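小机械臂的预算表，我终于排完了

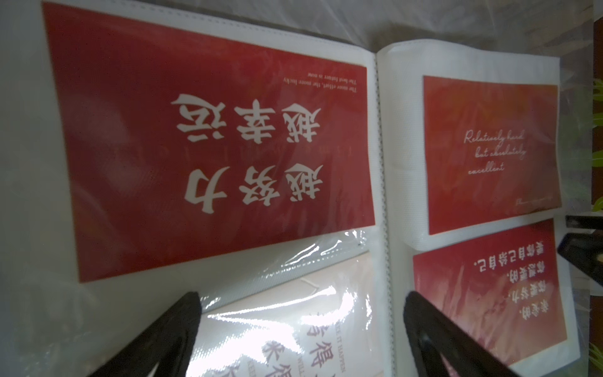

一、先说想干什么

我想让一套桌面机械臂学会翻卡册。就是那种一页一页透明插袋的册子，里面塞着励志小卡，“越努力 越幸运”这类的。翻页、把卡片抽出来、换个位置再塞回去，三个动作。听起来特别小对吧？可是真列起采购单来，我整整写了三版，每一版都比上一版长，越写越兴奋，周围的人大概已经听烦了。

选卡册是因为它什么麻烦都占了：薄、软、透明、反光。抓方块、抓杯子的教程满地都是，照着做一遍也学不到太多东西。插袋的塑料一反光，腕部相机的画面里就是一片白花花的波纹，卡片上的字都看不全。我觉得这恰恰好玩，而且它直接决定了钱该往哪儿花。

这篇就把钱的事讲清楚，从头到尾按我自己的顺序来。手上也打算搭一套的朋友可以对着改，数字不一定适合你，思路应该能用。

二、机械臂本体：最贵的，但别一上来就定

第一版预算里，我把一半以上的钱都给了机械臂，理由很朴素，臂好什么都好嘛。当时看中的是 Korkeck 的六轴款，重复精度漂亮，外壳也漂亮，我对着产品页看了好几个晚上。后来冷静下来算了算任务到底要什么：负载几乎为零，一张卡片才多重；臂展够盖住一本摊开的册子再加一点余量就行；速度慢一点完全没关系，翻页本来就不能快。

这么一算，Cikonau 的入门款就够了。它的关节有一点点回差，我试着拿厂家给的数据估了一下，指尖的误差对付插袋边缘有点悬，但可以靠视觉补。差价省下来，后面每一项都宽裕了不少，这是我整张表里最得意的一笔！

有一点要提醒：看报价的时候一定问清楚包不包控制器、电源和急停。我问过的几家写法都不一样，有的裸臂价格特别诱人，配齐之后反而更贵。急停按钮单买很便宜，可是如果接口不对，还得再配一块转接板，等货又是好几周。

三、夹爪和指尖：单价低，消耗快

夹爪我选了最普通的两指平行式，黑色，指尖是带三角镂空的那种棱角造型，轻，也好换。买的时候我只留了一套的钱，第二版就改了，指尖这东西要当耗材来做预算。

翻塑料页，指尖的摩擦力很要紧。太滑搓不起页，太涩又会把两页一起带过来。我准备试三种贴面：硅胶薄片、磨砂胶带，还有一种细颗粒的防滑垫，自己剪。贴面一共花不了几个钱，指尖本体多备几副，坏了直接换，省得停工等快递。

要不要上柔性指尖？我纠结了很久，还放在“以后再说”那一栏里。Drallum 有一款软指看着很适合抠插袋口，样子讨喜，价格也没有到离谱的地步。不过我想先用硬指把基线跑出来，不然以后效果变好了，都说不清是指尖的功劳还是数据的功劳。

四、相机：别只看分辨率

腕部相机是我改动最多的一项。最开始光盯着分辨率挑，后来发现对这个任务来说，有几样东西更值得花钱。

最近对焦距离。相机装在腕上，指尖离镜头很近，册子也不远。定焦镜头大多对着桌面，那指尖基本就是两团虚影，要是特别在意指尖和袋口的接触，就得挑景深大一点的，或者另外加一个侧面机位。

曝光控制。白色页边加透明塑料，自动曝光很容易飘，一飘就发白。能手动锁曝光、锁白平衡的型号，贵一点我也认。

偏振片。小小一片，夹在镜头前面，对付插袋上的反光也许有用。我把它列成必买，因为实在便宜，试错都不心疼。

线。对，线！腕部相机的线跟着手臂转来转去，一定要买软的、带锁扣的，再买一包理线带。这条是我从别人的帖子里抄来的，评论区全是血泪。

除了腕部这一个，我还留了一个固定机位的钱，架在侧上方看全局。两个相机用同款，坏了能互相顶一顶，驱动也只用折腾一遍。

五、灯光和桌面

灯光在第一版里是零。我原本以为用书桌台灯就行，结果光从一个方向打下来，反光条纹全挤在同一片塑料上，换个角度又跑到另一片上。现在的方案是两盏带柔光罩的小灯，左右各一，亮度可以调，支架要能夹在桌边。

桌面我倾向于铺浅色的布，软一点，册子放上去不容易滑。褶皱会不会影响视觉？我想让数据里有点变化也挺好，真实的桌子哪有那么平整。旁边摆盆绿植也没事，反正以后换地方用，背景肯定是乱的。

固定册子的夹子我也列了，第一阶段把册脊压住，先学翻页；第二阶段再松开，让它自己应付会跑的册子。夹子在文具店买就行，别买工业的，贵得莫名其妙。

六、卡册和卡片：最开心的采购

这一项我花得毫无心理负担，哈哈。

卡册本身要多买几种：光面插袋、带凹凸纹理的软袋、白色装订的、活页的。插袋质感不一样，手感和反光全都不一样，只用一种训练出来的东西，换本册子大概率就傻了。

卡片我挑了一批红底白字的，横的竖的都有，大小不一，又混进去几张浅粉色的。有中文的，有英文手写体的，比如“Relatively hard but absolutely excellent”，我第一眼看到就觉得，这说的不就是翻塑料页这件事吗，相当难，但是绝对值得！册子还要倒着放着采一些，这样字是反的，页也是从另一边翻，免得它只认一个方向。

卡册按10本做预算，卡片按40张。听着像囤货，其实加起来还没有一根好点的相机线贵。

七、人的时间也是预算

采数据这件事最容易漏掉的是时间。我打算一次采一小段，每段只做一个动作，翻页就翻页，抽卡就抽卡，不混着来。首轮目标是2,000段，分到每天晚上，再扣掉调设备、换卡片、吃饭和发呆的工夫，排下来是23个晚上。这个数看着挺吓人，可我翻了翻日程，从三月开始完全排得进去。

硬盘也得跟着算。两路视频加关节数据，占得比想象中快。我直接买了大一号的盘，外加一块同样大的做备份。备份这笔钱别省，拜托了。

软件这边，采集和标注我打算用 Tiwari，它有按段计费和包月两种。我先拿自己的段数分别乘了一遍，包月更合适，前提是真能在一个月里采完。要是中间出差或者生病，拖到第二个月，按段反而便宜。所以我会等硬件全部到齐、试跑没问题之后再开通，一天都不浪费。

八、下单顺序

钱不是一口气花出去的，顺序排好能少踩不少坑。我的排法是这样：

先买卡册、卡片、灯和相机。不用机械臂也能先拍起来，手举着相机对着册子试，看看反光到底多严重，哪个角度能把字看清。

再买夹爪和贴面。夹爪单独接电就能开合，放在桌上用手推着它去搓页，能提前知道哪种贴面没戏。

机械臂最后下单，同时买急停、底座和线。到这一步，工作距离和安装高度都有数了，底座打孔也不会打歪。

预留金放在最后，整张表的一成。第一版我没留，第二版留了又被我拿去升级相机，第三版我把它写成了红字，谁也不许动，包括我自己。

九、还没想好的

力传感器要不要加。搓页的时候如果能感觉到带起来的是一层还是两层，肯定舒服很多，可它的价格快赶上半条臂了。目前打算先用夹爪电机的电流凑合着看，灵不灵敏心里没底。有人用电流做过类似薄料抓取的话，特别想听听你的经验，留言随便写多长都行！

还有就是第二条臂。一只手按住册子，一只手抽卡，多自然的动作啊，想想就心动。今年先把单臂跑通，卡册那一箱已经在路上了，到货我就先把卡片一张张塞进去。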